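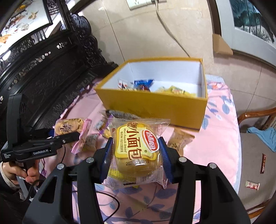

Questions about the Lirnari packet-sorting study, with answers from the people who ran it. Toshiko Kudo and Riku Tanabe wrote most of them. Last changed 2022-06-27.

## What did you set out to test?

Whether a robot arm can learn to pick up wrapped snacks and put them in an open box from recordings of people doing it with hand-held grippers. The claim has been made often enough, usually with blocks or mugs. We wanted to see how it stood up to shiny film, crimped ends and things that change shape when squeezed.

## Did it work?

Partly. The trained arm got the packet into the box in 38 per cent of trials. You may see that number quoted as a success. Itsuki Okabe thinks it is one, given the packets. Kudo thinks a shop or a warehouse would switch the thing off by lunchtime. Both views are in the write-up.

## How much data is there?

We kept 420 recordings, made by five people. A recording is one packet, from the gripper starting to move to the packet being let go. Ones where the position tracking dropped out were thrown away, and we should have kept a proper log of how many. We didn't, so please don't ask us for a rejection rate.

## Why hand-held grippers? Why not drive the robot directly?

Speed, mostly. Driving an arm from a distance is slow and the people doing it get tired and odd in their movements. With a gripper in each hand you can work at something near a normal pace, in an ordinary room, on whatever table is there.

The price is that a person's wrist can do things our arm can't. Yae Wada went back through the recordings and found plenty where the hand rolled round in a way the arm has no means of copying. We had been told this was a minor problem. We no longer believe that.

## Are two hands needed?

For this job, probably less often than we assumed. People tended to lift with one gripper and keep the other ready. The arm we tested on is a single arm, so the second hand's recordings were treated as separate picks. Anyone hoping for a result on two-handed work won't find it in our study.

## Which packets were hardest?

Puffed snacks in clear bags. There is a lot of air in them, so the fingers close, the film slides, and the bag tips over or shoots out sideways. A person feels that starting and eases off.
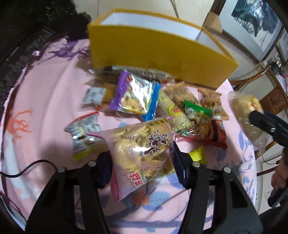
The model gets no touch signal at all, only camera views and how far the jaws are open. Small wrapped breads were much easier, as the contents give the fingers something to stop against.

Glare is the other trouble. On film like this the brightest part of the view is often a reflection, and it moves when the camera does. Yoshinori Fukuda argues that the model learnt to chase highlights. He may be right, but the one test we ran on it was too small to settle anything.

## Does the background matter?

Yes, and more than we would like. We recorded on patterned cloth as well as plain, with furniture, pictures and cables left where they were. The idea was that clutter would make the model tougher. When we put the arm at a plain grey bench it did worse – so it had learnt something about the rooms too, and we can't say what.

## Could more data fix this?

That is the usual answer, and it's a hard one to disprove. We trained on a quarter, a half and all of the recordings. The step from half to all helped far less than the step before it. Tanabe expects a new room to be worth more than a hundred extra picks in an old one. We plan to check in December.

## Was the test fair?

Fairer than some. The trial packets were types the model had seen, in positions it hadn't. Wada placed them without knowing which version of the model was running. Against that, she also judged the results, and "in the box" turned out to need arguing over when a bag came to rest on the rim. We counted those as failures.

## Can I use your results to say robots can pack groceries?

Please don't. It was snacks, one box at a time, with someone standing by to stop the arm. Nothing was heavy, nothing could leak, and the box was always open.

## Will the recordings be released?

We'd like to release them. Some show hands, sleeves and the insides of rooms, so Okabe is going through them first. The trial sheets can be had now by writing to Kudo, and they include the failures.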